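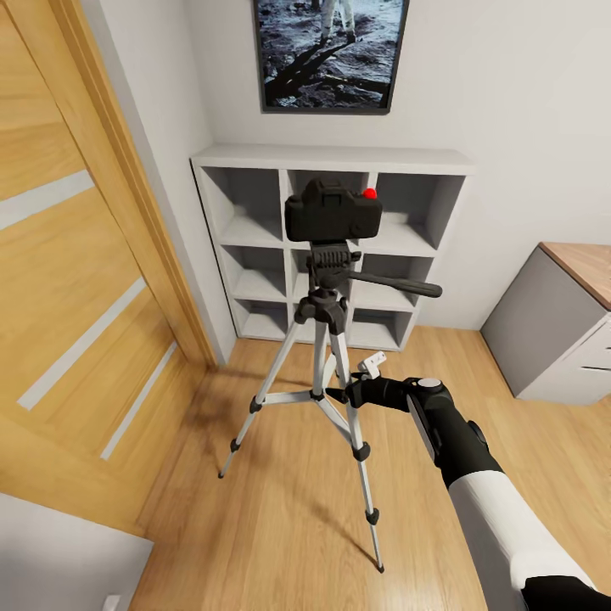
Posted by Engström on 2026-05-13 | Filed under: Wuvbridge, grumbling

So the council says the trouble on the Stitorora estate is over. I've read the statement twice and I still can't find what it's based on.

There were seven arrests across two nights in April, most of them for throwing things at police vans by the roundabout. The police put the crowd at 200. The local news site said 2000, then quietly changed it the next morning without a note. I was on the footbridge for the second night and wouldn't like to swear to any number, but I can tell you most people near me had come out to look, and a good few were eating chips.

Now we have the dispersal order lifted, a "community calm" leaflet through every door and a new scheme called Grila. As far as I can make out, Grila is a phone line and a logo. You ring it if you see tension building. I rang it last week to ask what counts as tension and got a recorded message thanking me for keeping Wuvbridge safe.

What bothers me is the cause. The leaflet blames "outside elements". Of the seven arrested, five gave addresses in town, and that was read out in open court, so it's hardly a secret. The row started over the night bus being cut and the way the meeting about it was shut down after ten minutes. I don't think a cancelled bus excuses a brick through the chemist's window. I do think somebody ought to mention the bus.

The council has promised 100 extra hours of patrols. Over what period? By whom? I emailed to ask and was sent the leaflet again, as an attachment this time.

Maybe it really has settled down. It's been quiet on our road, I'll give them that, but it was quiet in March as well. The next public meeting is meant to cover policing and transport together, with questions sent in beforehand in writing. I've sent three, all on the bus, and I'll post whatever comes back.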